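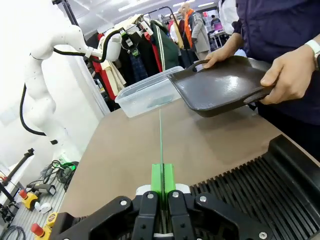
살림게시판 > 주방도구 > 무쇠·주물
읽는 시간 11분
검색어를 입력하세요 제목+내용

무쇠 그리들 길들이기, 기름을 대체 얼마나 발라야 하나요

감자전한판
1/5/20
눈팅만 하다가 처음 글 써요. 돈빌(Donville) 사각 그리들을 샀는데 길들이기를 두 번 하고 두 번 다 망했어요. 표면이 끈적끈적해서 손가락 대면 지문이 그대로 남아요ㅠㅠ 설명서에는 "식용유를 얇게 바르고 가열하십시오" 딱 이 한 줄이에요. 저는 키친타월에 기름 듬뿍 적셔서 반짝반짝하게 발랐거든요. 이게 얇은 게 아닌가요?? 오븐은 없고 가스레인지만 있어요. 작년 9월부터 벼르다가 산 건데 전 한 장을 제대로 못 부쳐서 속상하네요. 남편은 그냥 코팅팬 쓰자고 하고요.

주물은못참지
반짝반짝하면 이미 많은 거예요. 바르고 나서 마른 천으로 "내가 기름을 왜 발랐지?" 싶을 때까지 다시 닦아내세요. 손으로 만져서 기름이 묻어나면 아직 많은 겁니다. 끈적한 건 기름이 다 굳지 못하고 남은 거라 지금 그 위에 덧바르면 더 심해져요. 일단 뜨거운 물에 세제 풀고 수세미로 미세요. 세제 써도 됩니다, 안 죽어요.

옥탑방부엌
세제는 좀... 저는 십 년 넘게 무쇠 쓰면서 세제 한 번도 안 댔어요. 굵은소금이랑 뜨거운 물이면 충분해요. 시어머니한테 배운 방법인데 팬이 아주 까맣고 매끈합니다. 초보분한테 세제 쓰라고 하면 애써 입힌 거 다 날아가요.

주물은못참지
@옥탑방부엌 제대로 굳은 기름막은 주방세제로 안 벗겨져요. 벗겨졌으면 애초에 안 굳은 거고요. 그리고 지금 이분은 벗겨야 하는 상황이잖아요ㅎㅎ

옥탑방부엌
그건 그렇네요. 그래도 평소에는 소금이요. 이건 양보 못 해요.

느린밥상
저도 돈빌 써요! 처음 왔을 때 공장에서 발라 나온 막이 좀 들떠 있어서 고생했어요. 저는 가스불로 이렇게 했어요. 씻고, 약불에 올려 물기 날리고, 팬이 따끈해졌을 때 기름을 콩알만큼만 떨어뜨려서 구석까지 문지르고, 새 키친타월로 싹 닦아내고, 중불로 올려서 연기 나다가 잦아들면 끄기. 그리고 완전히 식혀요. 이걸 하루에 한 번씩 며칠 했더니 계란이 미끄러져요. 아 그리고 사각은 불이 가운데만 닿으니까 중간중간 방향을 돌려줘야 해요, 안 그러면 네 귀퉁이만 누렇게 남아요(제 팬이 그래요).

감자전한판
와 귀퉁이! 저도 딱 귀퉁이가 끈적해요. 가운데는 그나마 나은데 가장자리가 문제였어요. 돌려줘야 한다는 건 생각도 못 했네요. 기름은 뭐 쓰셨어요? 저는 집에 있던 올리브유로 했어요.

느린밥상
저는 그냥 카놀라유요. 제일 싼 거ㅋㅋ

들기름파
들기름이나 아마씨유가 제일 단단하게 굳습니다. 페든(Pedden) 아마씨유 한 병 사두고 길들일 때만 써요. 비싸긴 한데 색이 정말 예쁘게 나와요. 까만 도자기 같달까.

주물은못참지
아마씨유는 예쁘긴 한데 저는 비추예요. 페든 것도 써봤고 다른 것도 써봤는데 몇 달 지나니까 비늘처럼 일어나더라고요. 전 부치는데 까만 조각이 묻어 나와서 그날로 싹 벗겼습니다. 카놀라나 포도씨유처럼 무난한 게 오래가요.

들기름파
그건 두껍게 바르셔서 그런 거 아닐까요? 저는 아직 한 번도 안 일어났어요. 프라자파티(Prajapati) 주물 공방 게시판 글도 찾아보시면 아마씨유로 잘 쓰는 분들 꽤 있어요.

주물은못참지
얇게 바르라고 위에 쓴 사람이 전데요...ㅋㅋㅋ 그 게시판에서 제일 긴 글이 Percy Grajales라는 분이 쓴 건데 댓글이 966개예요. 반은 아마씨유 찬성, 반은 반대. 저도 거기서 한참 싸우다 왔습니다. 그분은 결국 돼지기름으로 갈아타셨대요.

옥탑방부엌
돼지기름 좋죠. 삼겹살 굽고 키친타월로 쓱 닦아두면 그게 길들이기예요. 너무 어렵게들 생각하시는 거 같아요. 옛날 분들이 무슨 오븐이 있고 아마씨유가 있었겠어요.

캠핑가는곰
지나가다 한마디요. 저는 캠핑장에서 오나마빌(Ornamville) 그리들 쓰는데 이건 손잡이가 짧아서 두 손으로 들어야 하고 무게도 장난 아니에요. 길들이기보다 보관이 문제더라고요. 젖은 채로 차에 하룻밤 뒀다가 벌겋게 녹이 올라와서 철수세미로 한참 밀었어요. 씻고 나면 꼭 불에 올려서 말리세요. 행주로 닦는 걸로는 안 돼요.

감자전한판
녹도 무섭네요ㅠㅠ 보관은 어디에 하세요? 저는 뚜껑 있는 플라스틱 통에 넣어뒀는데 괜찮나요?

캠핑가는곰
밀폐되면 습기가 갇혀서 별로예요. 저는 신문지로 싸서 종이상자에 넣어요. 집에서는 그냥 가스레인지 위에 올려두는 게 제일 편하고요. 자꾸 쓰게 되거든요.

느린밥상
저는 오븐 칸에 세워놨어요. 통은 저도 말리고 싶어요.

무쇠졸업생
분위기 깨서 죄송한데 저는 무쇠 졸업하고 스테인리스로 갔습니다. 손목이 나갔어요. 전 100장 넘게 부치는 명절에는 무쇠가 최고인 거 인정하는데, 평소에 계란 하나 부치자고 그 무게를 들었다 놨다 하는 게 저는 너무 힘들더라고요. 두 번 실패하셨으면 남편분 말씀도 한번 들어보세요.

주물은못참지
배신자시네요ㅋㅋㅋ

무쇠졸업생
손목 한번 나가보세요 진짜ㅋㅋ 숟가락 드는 것도 아파요.

들기름파
손목은 저도 공감. 그래서 저는 설거지할 때 팬을 안 들고 싱크대에 걸쳐놓고 닦아요. 꺾어서 드는 게 제일 안 좋대요.

감자전한판
중간 보고 드려요! 어제 세제랑 수세미로 끈적한 거 다 밀었어요(옥탑방부엌님 죄송해요). 팔 빠지는 줄 알았어요. 그다음 카놀라유 콩알만큼 바르고 닦아내고 방향 돌려가면서 가열했더니 이번엔 만져도 안 묻어나요. 색은 아직 얼룩덜룩한 갈색인데 원래 이런가요? 다들 새까맣다고 하셔서 조금 불안해요.

주물은못참지
갈색이면 정상이에요. 쓰다 보면 까매집니다. 당분간 토마토나 식초 들어가는 건 하지 마시고 기름 넉넉히 두르는 전이나 만두 위주로 하세요.

옥탑방부엌
죄송은요ㅎㅎ 잘됐네요. 첫 요리는 두부부침 말고 다른 거 하세요. 두부가 은근히 잘 붙어요.

느린밥상
두부는 물기 꽉 빼면 괜찮던데요? 저는 첫 요리가 두부였는데 멀쩡했어요.

옥탑방부엌
운이 좋으셨네요. 제 건 바닥에 반이 남았어요.

감자전한판
그럼 닉네임대로 감자전부터 해볼게요. 감자는 갈아서 물기 짜는 게 나을까요, 채 썰어서 하는 게 나을까요? 이건 새 글로 올려야 하나요ㅋㅋ

캠핑가는곰
채 썰어서요. 새 글 파시면 갈아야 한다는 분들 몰려옵니다.

들기름파
갈아야죠.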